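GRIRHAM HALL KITCHEN NOTES
2025-05-01

Quick one this time, newsletter's already late.

Cups. The old glass tumblers are gone, finally. Boxed up and dropped at the Kirkska op shop, all the ones that weren't chipped. Chipped ones went in the bin wrapped in paper. We've swapped over to plastic, light blue, ribbed up the sides so little hands (and wet hands) get a decent grip. 141 of them on the shelf as of last count, which should see us through a full hall plus the trivia night crowd.

They came from Vustura, ordered in two lots as the first lot ran short. Colour matches near enough. If you think one lot is a shade darker, fine, please don't sort them.

Washing up: top rack only in the dishwasher. They flip over on the bottom rack and fill with grey water, and then someone has to do the lot again. Rinse cordial out first, the red stuff especialy. No steel wool. A bottle brush is hanging by the sink for the ribs if they get grotty. 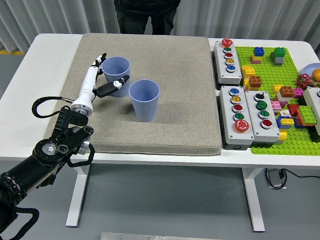
Felt pads next. The thick grey ones are for the white tables. Cups stand on the felt, not straight on the tabletop, we've had enough rings and scratches. One pad per table is plenty. They're meant to sit a bit in from the edges so nobody drags one off with a sleeve and takes the drinks with it. Spills: blot with a tea towel, don't rub. Then lie the pad flat over the rack in the laundry overnight. Please don't peg them on the line, two of them came back with peg dents and they still haven't come out.

Stacking. Up to 2 dozen to a stack is too many, I've seen it, it leans. Keep it to eight and put them in the tubs with the lids. Tubs live in the left hand cupboard under the servery. Not the right hand one, that's the Unnithan Playgroup's and they've got their own gear in there.

Borrowing: yes you can take cups home for a birthday. Write it in the book, how many out and how many back. Pads stay at the hall.

Still wanted: a second drying rack, a working lid for the big urn, tea towels without holes. Kitty is at $223 so we can buy the rack if none turns up by the next working bee, but would sooner spend it on the urn.

Next full cupboard clean is October, before the fete. Bring gloves adn a bucket if you've got one. Morning tea supplied, bring your own milk if you're fussy.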